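The Rag Drawer

Every kitchen I have lived in has had a drawer that would not close, and in every one of them the reason was cloth. I don't mean the good linen. I mean the little squares, the ones that come in packs with a colored edge so you can tell the bathroom ones from the ones that touch plates, a system that survives in most homes until the second wash.

I went to Estow in October to see Anum Janjua, who folds for a living. Her job title at the Valasness laundry is finishing supervisor, and the finishing room is where clean things go to be made presentable. The laundry does table linen and towels for restaurants and small hotels up and down the valley, but what I had come to ask about was the humble cleaning cloth, which she regards as the hardest thing in the building.

"A tablecloth wants to be flat," she told me. "It was born flat. A cleaning cloth was born in a pile."

She has a point. Take a soft cloth with a stitched grid across it and an overlocked edge, wash it a few dozen times, and the edge and the middle stop agreeing about how big the cloth is. The edge goes wavy, like the rim of a lasagna noodle. The stitched lines, which once made tidy boxes, lean over into diamonds. You line up two corners, feel pleased with yourself, and discover that the side between them has wandered off on its own.
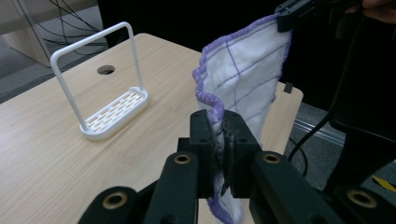
Janjua's answer is to forget the edge entirely for the first few seconds. Take two corners, she says, and pull gently on the diagonal. Then swap to the other diagonal and pull again. Only after that do you lay the thing down and start thinking about halves. She did one for me in less time than it took me to write down the word "diagonal," and it came out so square that I suspected her of having a second one up her sleeve.

Mine looked like a dropped samosa.

"You pinched too much," she said. Beginners grab a fistful near the corner, and the fistful becomes a ridge, and the ridge gets folded into the middle where it sits like a pea under a princess. You want the very tip of the corner and nothing else. I tried again. The pea moved.

The house fold at Valasness is a half, a half and a third, with the border turned to the inside so that a stack shows one smooth side. It was settled years ago after a long argument with a man named Bakari Mabula, who runs the kitchen at Mutiso, a restaurant that goes through 325 cloths in a decent week. Mabula wanted them rolled. He still wants them rolled. I called him to get his side of it and he spoke for 47 minutes.

"A roll, you grab with one hand," he said. "A fold, you grab one and you get 4." He has the rolls done in-house now, by whoever is newest, and he keeps them standing upright in a bread crate under the pass. Janjua considers this a waste of a perfectly good fold. The two of them send each other holiday cards.

Back home, I emptied my own drawer onto the table. It held 141 cloths, a figure I have since repeated to friends, who laugh and then go quiet and look toward their own kitchens. There were three generations of blue ones from Pello, the hardware store on my corner, all with the fuzz gone bald in the middle. There was half a T-shirt I remembered fondly. Several had hardened into shapes.

I kept 47, the same number as Mabula's minutes, which made the decision feel less arbitrary than it was. Diagonal, diagonal, half, half, third. By the end of the evening my corners were respectable and my stack leaned only a little to the left. The drawer closed. I opened it and closed it a few more times, then got out a cloth to wipe down the table and put it back in wrong.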